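Speaker notes – open day talk, Gyamfi workshop

Slide 1. Title
Welcome people, thank Trustia for the room. Mention the fire exits and that questions can wait until the end. Talk runs 26 minutes if I don't stop for the video.

Slide 2. Who came
We had 283 visitors through the doors in May. Mostly families, a few high school classes, and a group from the Dritby library branches who stayed all afternoon. The library people asked the best questions, so a lot of this talk comes from them.

Slide 3. What we showed
Two stations. The first was the sorting line from Trurnico, behind glass, running on its own program. The second was the handling table, where visitors could pick up a hand-held gripper and try everyday objects themselves. Ask for a show of hands – who has tried one?

Slide 4. What went well
The handling table had a queue until we packed up. People learn quickly that squeezing harder doesn't help much. Kids tended to slow down after one or two drops. Adults took a bit longer and blamed the table.

Slide 5. What didn't
The signs were too small and the colour coding confused people. We put the sorting line by the entrance, so everyone stopped there and blocked the door. Sound was poor at the back. Next year the line goes at the far end of the hall.

Slide 6. Books
Pause here. Books came up again and again. A paperback standing on its bottom edge is narrow, it tips easily, and the cover can swing open while you're lining up.
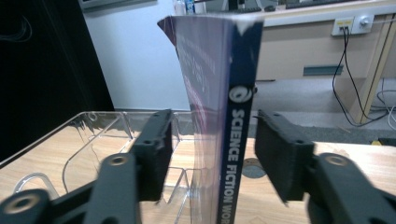
The approach we taught was to bring one finger down each side, check the gap on both sides, then close slowly. If one pad touches well before the other, the book gets pushed over. Back off and centre it again. A library shelf is harder, as the neighbouring books leave no room for the fingers. I don't have a good answer for that yet and should say so.

Slide 7. Next visit
Groups of six at the table, with a longer turn each. Bigger signs. Bookings through the front desk at Gyamfi.

Leave slide 7 up for questions. If someone asks about cost, send them to the Trurnico table in the foyer.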